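Week 4: Why Thin Things Are Stiff
Introduction to Everyday Materials and Structures
Notes to accompany the lecture, prepared by Ingrid Szabo
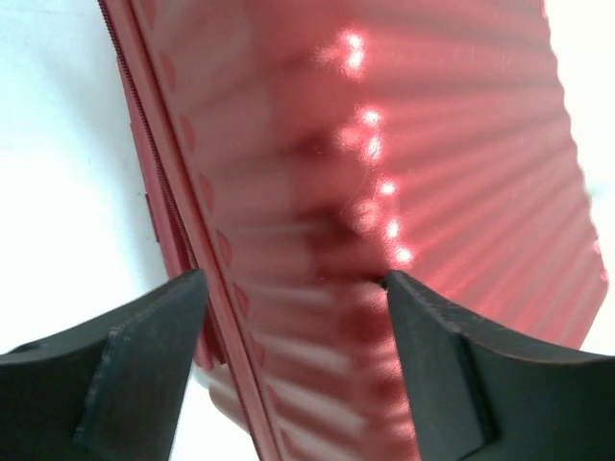
Figure 4.1. Ribbed shell of a red hard-sided suitcase. The lighting brings out the crests and troughs.

Welcome back, everyone, and thank you for the thoughtful questions you sent in after last week's session on beams. I've tried to fold the answers into these notes wherever they fit, so if you asked about floor joists, keep reading, you're in section 3. As always, the handout is longer than the lecture was. I tend to remember the good examples on the walk back to my office, and this is where they end up.

1. Where we left off

Last week we decided that stiffness comes from two quite separate places. There is the material itself (steel is stiffer than timber, timber is stiffer than rubber) and there is the shape you make out of it. Most people have a good feel for the first and a rather poor feel for the second, and I include myself in that, even after all these years of teaching it.

The material's share is called Young's modulus and we write it E. The shape's share is called the second moment of area and we write it I. Multiply them together and you have the bending stiffness, EI, which will follow us around for the rest of the term. Please do get comfortable with it now, while the sums are still friendly.

2. The sheet of paper

You'll remember that I asked you all to hold a sheet of paper by one short edge and watch it flop. Then we folded it back and forth into a fan, held it by the end again with the folds running away from the hand, and it stood straight out and carried a pen. It was the same paper and the same amount of it. All we did was move some of the paper away from the middle line.

That middle line is the neutral axis, and material sitting near it does very little work when a thing bends. Material further away does a great deal, and the effect grows with the square of the distance. So a fibre twice as far from the neutral axis counts four times as much, and one three times as far counts nine times. If you take only one idea home from this week, I'd be very happy for it to be that one.

For a plain rectangle of width b and depth d:

I = b x d x d x d / 12

Depth is cubed. Double the thickness of a flat panel and it becomes eight times as stiff, but it also becomes twice as heavy and uses twice the material, and somebody has to pay for that. Ribs and folds get you a good part of the benefit for a fraction of the weight.

3. Ribs, folds and waves

Once you start looking for corrugation you'll see it all over the place. Roofing iron is the obvious one for anyone who grew up near a shearing shed or a backyard tank. Cardboard boxes have it tucked away between two flat faces. Tin cans have rings pressed into their sides, which help them hold their shape against being squashed inward. Hard luggage is often ribbed, as in Figure 4.1, and so are plenty of wheelie bins, shipping containers and plastic drink bottles.

To the person who wrote in about floor joists: yes, you were quite right. A joist stood on its edge is the very same idea as a single rib. Take a length of timber 45 mm by 90 mm and work out I both ways up, and you should find that it's four times as stiff on edge as it is lying flat. Builders knew this long before anyone put an equation to it.

There's a catch, and it's one that students forget in the exam every year. Corrugation is directional. Your folded paper was stiff along the folds and terribly floppy across them, where it opened and closed like a squeezebox. Roofing iron is laid so the ridges span from one batten to the next, because it would sag sadly if you turned it the other way. (It would also collect the rain, but we'll leave drainage to our colleagues down the hall.)

If you need stiffness in both directions, you have a few choices. You can run ribs both ways in a grid, as on the underside of many plastic chairs. You can glue flat faces on either side of the wavy part, as in cardboard. Or you can curve the whole surface in two directions at once, which brings us to eggs, helmets and domes, and those can wait until Week 5.

4. A worked example: the Peltcombe shelter

The little bus shelter at Peltcombe was re-roofed some years ago, and Eun-ji Jin, who took this course before going off to do proper engineering, kindly let me use her survey notes. The original roof was flat steel sheet and it drummed in the wind and held puddles. The replacement was ribbed sheet of nearly the same weight.

Suppose we take a strip of each, of equal width, and work out the second moment of area:

Flat strip: I = 26 mm^4
Ribbed strip: I = 2,372 mm^4

Both are steel, so E is the same and cancels out when we compare them. The ribbed strip is therefore a little over 91 times as stiff along its ribs. I'd like you to check that division for yourselves, and then think about what it means for sag: under the same load, over the same span, the ribbed strip deflects less than one ninetieth as far.

5. A word about buckling

Thin ribs can fail in a way that thick ones don't. If you press hard on a very tall, very thin rib it may fold sideways well before the material reaches its strength. This is buckling, and it sets a limit on how far you can push the trick. We'll do it properly in June, once you've had the maths for it.

6. To do before next time

Read the Brannigan chapter on plates and panels. The derivation in the shaded box is optional, though I think it's rather lovely.

Find one ribbed or corrugated object at home and sketch its cross-section. Mark the neutral axis by eye and show which way it is stiff.

A flat shelf spans 630 mm and sags too much. Suggest two changes to its shape that would help without adding much material, and say which you'd choose for a kitchen.

Sketches are due on 21st April, on paper please, in the tray outside my door. If your handwriting is anything like mine, print your name.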